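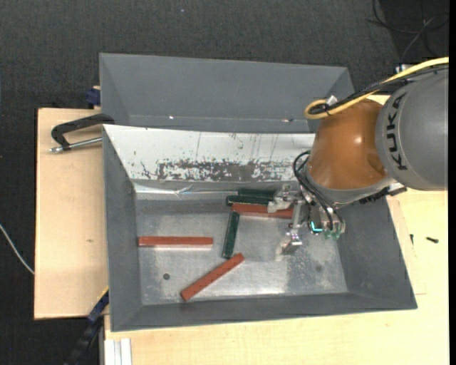 Red and green bars in the front bin, with the gripper over the two stacked green ones.

Urora: progress report to the Jedum fund
Wednesday, March 11, 2020
Prepared by Zlatko Stojanovska, Mellivberg group

24 shares | 6 comments

Dear members of the fund,

This report covers the second work period of Urora. As you asked us after the first report, I write it in everyday language, and we also put it on the project page so that the partners at Heywood can read the same text as you. The cost sheet was sent separately by Siham Mansour.

What we promised for this period

In the work plan we had written that the software would pick long rectangular blocks from a metal bin with no person telling it where the blocks are. The plan also said that the planner should know the walls of the bin and should never ask the arm to go through them. Both parts are now running on the arm. The third part, putting the blocks in order in the second bin, is only half done, and I explain the delay below.

Perception

Finding a bar by its color is easy in our setup. Red and dark green are far from each other and far from the gray of the metal. The difficult question is where one bar ends and the next one begins when two bars of the same color lie against each other. Our first version often saw two green bars as one wide bar. It then gave the center of the wide bar as the grasp point, and the fingers came down on the line between the two.

Amparo Cifuentes has rewritten this step. The program now makes several guesses for each colored area (one bar, two bars side by side, two bars one on the other) and compares every guess with the known size of the block. The guess which fits best is kept. If two guesses are almost equally good, the program chooses another bar first and looks again after the pick, when the pile has often changed.

She trained and checked the new version on 1851 labeled views of the bin. The labeling took more time than we had planned, since bars which lie partly under others need to be marked also where they are hidden, and two persons did not always draw the same hidden end. We have written a short labeling guide and will give it to you together with the data.

The metal floor is still a source of errors. It is mottled and it reflects, and the depth values on it jump from one view to the next. We tried to cover it with matte paper during one week. The results became better, but Heywood told us clearly that their bins will never have paper in them, so we removed it and went back to the bare metal. All numbers in this report are without paper.

Planning

Bilal Hourani is responsible for the motion planner. The sloped walls of the bin give him most of his work. A bar in the center can be taken straight from above. A bar close to a slope can be reached only if the hand turns, and then the question is whether the arm still has room to turn back when it leaves the bin with a long bar in the fingers.

In the old planner, the approach and the exit were computed one after the other. It happened many times that the approach was fine and the exit was impossible, and the arm waited above the floor with a bar in the hand until the operator came. The new planner computes both before the arm moves. If no exit exists, the grasp is thrown away immediately. The price is longer thinking time. We are now at 4 seconds for one pick in a full bin, and the target in the work plan is two. Bilal believes that half of this time can be saved by keeping the plans from the previous pick, because most of the bars do not move between two picks.

He has also changed how grasps are ordered. Before, the highest score won. Now a bar on the top of others gets an advantage, also if its score is a little lower. This sounds small, but it removed the majority of the cases where a lower bar was pulled out and the others slid down the slope.

Control

Najwa Salameh works on the last part of the motion, from just above the bar until the fingers are closed. The arm goes down slowly and the program reads the force all the time. When the force is higher than the limit, the arm stops, goes a little up, and asks perception for a new view. In the first period it stopped with an error, and a person had to confirm on the screen before work could continue.

The limit itself was found by trying. With a low limit, the arm stopped for the smallest touch and the work was slow. With a high limit, it pressed bars against the floor. The present value is a compromise and we do not claim that it is correct for other objects.

Results

We made 1016 pick attempts with the complete software. Every attempt is in the log, including those which we would prefer not to show. I do not give one single success rate here, because the rate depends very much on how the bin is filled, and in the first weeks we filled it too nicely. From now on, the bars are poured from a box and not touched afterwards. The result by type of filling is in the table that comes with the cost sheet.

The failures which we see most often now are these:

A bar with its long side close against a wall, where one finger has no place to go in.
Two bars of the same color with their ends exactly in line, seen as one long bar.
A grasp too near to the end of the bar, so that it turns in the fingers during lifting.

The third one is Najwa's next task. The idea is to grasp nearer to the middle when it is free, and to lift slower when it is not.

Delay and changes to the plan

Placing in order is late by five weeks. Two of these weeks were lost when we updated the camera driver and the time stamps of the pictures did not agree with those of the arm anymore. The arm was then going to where a bar had been a moment before. We searched for the error in the planner first, which was the wrong place. There is now a small test which compares the two clocks every morning and refuses to start when they differ.

The other three weeks come from the rewriting of perception. I think it was the right decision, but I should have informed you earlier.

We ask for your agreement to move the demonstration at Heywood to June. No additional money is requested.

Next period

Placing with fixed spacing in the second bin, thinking time under two seconds, and a run of 200 picks without a person touching the keyboard. We also want to release the log viewer, which Bilal wrote for our own use and which Heywood has already asked for twice.

With kind regards,
Zlatko Stojanovska

Comments (3 of 6 shown)

mk_handling
Is the force limit the same for the sideways motion, when the hand comes in next to a slope? We had to use two values for this.

Najwa Salameh
@mk_handling Only one value at the moment, for the downward direction. Sideways we only slow down. Two values is a good idea, I will try it.

T. from packaging
Please release the log viewer before the demonstration if you can. Even without documentation it would help us.

Load more comments

Contact the Urora team | © 2020 Mellivberg group | Back to top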